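Jallmont bench cell, two-arm station: inspection checklist with comments
Checked by Darren Tapley, November 13, 2022
Run hours at check: 1,184

1. Emergency stop, both sides of the table. OK.
Comment: Pressed each one twice, and both dropped the arms out the way they should. The left button is a bit stiff, but I'd leave it be.

2. Base bolts, left and right. OK after adjustment.
Comment: One bolt on the right base took a small nudge with the wrench. I put fresh paint marks on all of them, so please look for a broken line next time before you reach for any tools!

3. Cable straps and slack. Watch.
Comment: I know I go on about cables, but the right arm needs enough slack to fold all the way in without pulling at the wrist. The strap nearest the elbow is getting tired (it has been on there since September) and I'd like Stellan to swap it at the next service.

4. Gripper fingers. OK.
Comment: Wiped down, pads still have plenty of life in them. Fingers open and close evenly on both sides.

5. Drawer pull, right arm, slow speed. OK.
Comment: Ran 20 pulls with my hand near the stop the whole time, and I was very happy with how gently it went.
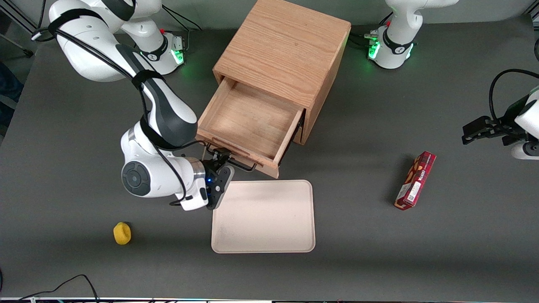

If you ever hear the fingers click against the handle, stop and redo the approach point before you do anything else, and write it down here, even if it seems like a small thing.

6. Joint covers and table rail. OK.
Comment: Dusted. Please don't use the strong cleaner on the white covers, a damp cloth does fine.

Open items: elbow strap, right arm (Stellan Kristiansen).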